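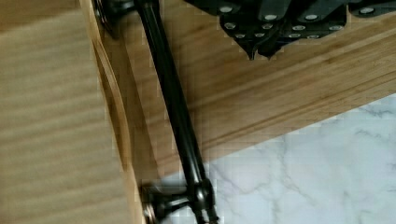 Wrist view, gripper to the right of the bar handle

Wrist camera ablation on drawer opening: results and a question about crops

hryhorii_t
Posted Tue 19 August

Posting the numbers from our drawer task before they go into the Kostiuk report, as I would like them picked at first. The question was whether the wrist view helps a policy that already has a fixed overhead view, or whether it only makes training slower.

Set-up. One policy architecture, trained twice on the same demonstrations. Version A gets the overhead and side views. Version B gets those plus the wrist view. Both were tested on the same list of start positions, 103 trials each, with the drawer unit moved between trials. Success means the drawer is open past a tape line within the time limit.

Version B opened the drawer in 98 trials. Version A was clearly worse, and nearly all of its failures were of one kind: the fingers closed next to the bar and the arm pulled on nothing. I am leaving A's count out for now as we are rescoring some of it, see further down.

My reading is that the overhead view gives position along the counter well enough but says very little about the gap between the finger and the handle. The wrist view has that gap in it directly. The bar is dark and the wood is pale, so contrast is good even with the compression we get on that stream.

ongart_w
What is the compression setting on the wrist stream? I can see blocks along the handle and on the wood to the left. If the training data was compressed and the test stream was not, or the other way round, I would not trust the comparison.

hryhorii_t
Same setting for both. We record what the policy sees, and it sees the same stream at test time. We did not try an uncompressed run.

fongchan
Could you show the overhead view? Hard to judge version A without seeing what it had to work with.

hryhorii_t 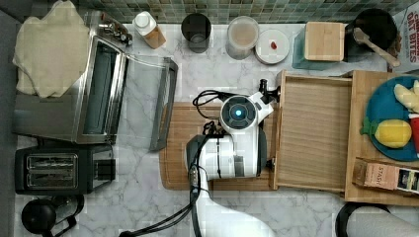 Overhead view, arm over the cutting board

Different moment from the first picture. The colour is as recorded.

fongchan
Thanks. That explains a good deal. The arm covers a fair part of the board, and from straight above you get next to nothing of a vertical drawer front. I would expect A to fail on the last few centimetres whatever you do with it. Is it a fair baseline? You have shown that a camera which cannot see the handle is worse than one that can.

pasichnyk_o
I disagree with Fongchan here. Overhead plus side is what most groups run, so it is the right baseline to report. Whether it is a strong one is a separate matter. A stronger one would be A with a high-resolution crop of the side view centred on the handle. If that closes the gap, the wrist camera is giving you pixels and nothing else.

ongart_w
Agree with the crop test. We did something close to it in March with a Seltik arm on cupboard doors. The crop recovered part of the gap but not the cases where the gripper itself was in the way. We only ran 30 trials per condition, so treat that with care.

hryhorii_t
The crop run is a good idea and cheap. For reference, the side view:

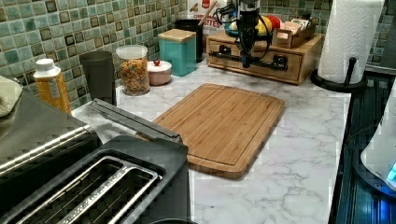
Side view, gripper in front of the drawer unit

As Wichai says, the gripper sits across the drawer fronts at the point where you most want to see them. A crop will give more pixels of gripper.

signe_h
Two questions about scoring.

1. Are both drawers used as targets, or only one?
2. What happens to a trial where the wrong drawer opens?

hryhorii_t
Both are targets, picked at random per trial. Wrong drawer counts as a failure. Of the failures in B, 4 were the wrong drawer and the other was a time-out. The wrong-drawer cases are the reason A is being rescored: two people scored it and they did not treat a half-open wrong drawer the same way.

signe_h
Then B's failures are mostly target selection and A's are mostly contact. Those should be separate columns. A single success rate hides that the wrist view does nothing for choosing the drawer. It may even hurt, as both fronts look much the same close up.

pasichnyk_o
"May even hurt" needs data. Four cases will not show it.

signe_h
Agreed, hence "may". Mask the wrist stream until the gripper is within a set distance of the front and see whether the wrong-drawer count changes.

fongchan
I still think the headline should be narrower. "Wrist view improves contact with bar handles on a drawer unit" is supported. "Wrist view improves drawer opening" is not, unless you add another handle type. The Flasard set has recessed pulls and round knobs in the same size of unit.

hryhorii_t
Fine with the narrower title. Recessed pulls will not be in this report, the fingers we have do not fit them. Knobs are possible.

Next steps as I have them: finish rescoring A with one scorer, run the side-view crop, run the masked wrist stream, split the results table into selection and contact. Same start list for all of it.

ongart_w
Please keep the raw streams for the masked run. If you use the Adoteck logger, check that it writes the unmasked wrist video as well. By default ours saved only what went into the policy, and we had to repeat the lot.

hryhorii_t
It does the same here. Changed the config this morning.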